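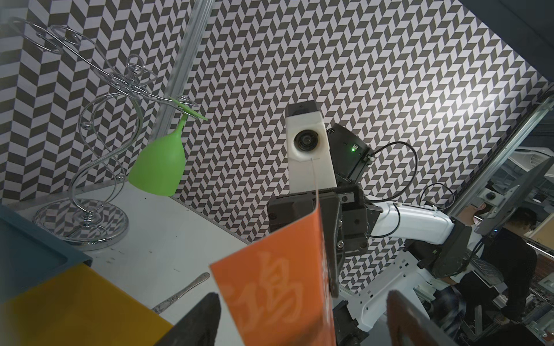 Forums > Home Automation > Robots and Chores > Can they clear a table yet?

New posts | Search | Members | Rules

maelys_g
So who here thinks a machine can clear a dinner table in a normal house yet? I've been reading up all September and I'm getting really excited. Two arms that can work on the same thing together, small cameras down at the wrist where the action is... it feels so close! My brother-in-law Joaquín says I'll be loading my own dishwasher until I retire.

jvergara
I stand by that. A plate, fine. A stemmed glass hanging upside down by its foot on a curly chrome holder? Show me one that lifts it off without dragging the whole holder along, then we'll talk.

suvarna_k
The glass in the opening shot is plastic, so at least the practice rounds are cheap, lol. But Joaquín has a point about chrome. Shiny curved wire is rough on cameras. Look at the base on that thing, it's picking up the zigzag pattern from the wall. A person ignores that without trying. Software has to learn to.

maelys_g
Sure, but it also has an orange card pinched by one corner and standing up on edge! Flat thin stuff was supposed to be the impossible part. I can barely get a playing card off a smooth table myself.

jvergara
Holding a card and picking one up are two different jobs. I can't tell from a still how it got there and neither can you.

maelys_g
OK, fair. I still love it.

evan_v
Shop-floor view, for what it's worth. I work at Hendricks, we pack small parts, and we've had an arm on one station for 20 months. It's great! Same tray, same box, same spot, all shift long. Last month it did 1,283 picks between stops, our best run so far. Then somebody moved the tray over by a thumb's width and I spent my lunch break re-teaching it. A kitchen table is that problem at every meal.

suvarna_k
@evan_v is yours running fixed positions or does it have a camera?

evan_v
Fixed. The camera add-on was quoted at $2,260 and the boss said next year. I'm working on him.

fiorella.c
I'd argue with Évan a little. Fixed positions are an older way to do it and I wouldn't judge home robots by them. The learned ones cope with a moved tray much better. What worries me is silverware. A knife or fork lying flat on a white table is thin, it shines, and if the handle is a fancy one there's no good straight edge to grab. I tried this at home with a little hobby arm, 21 tries with a dessert fork, and got it up four times. Best weekend I've had in ages, mind you.

jvergara
Four out of 21 and she calls it the best weekend in ages. You people.

fiorella.c
Two of the four were in a row!!

maelys_g
Fiorella, what fingertips? Mine are hard plastic and everything skates away.

fiorella.c
Rubber bands doubled over the tips. Ugly, but go try it before you buy anything.

evan_v
Heat shrink tubing works too, and it stays put longer.

maelys_g
Trying the bands tonight. Starting with a spoon, Joaquín, so don't start.

Last updated: September, 9:40 pm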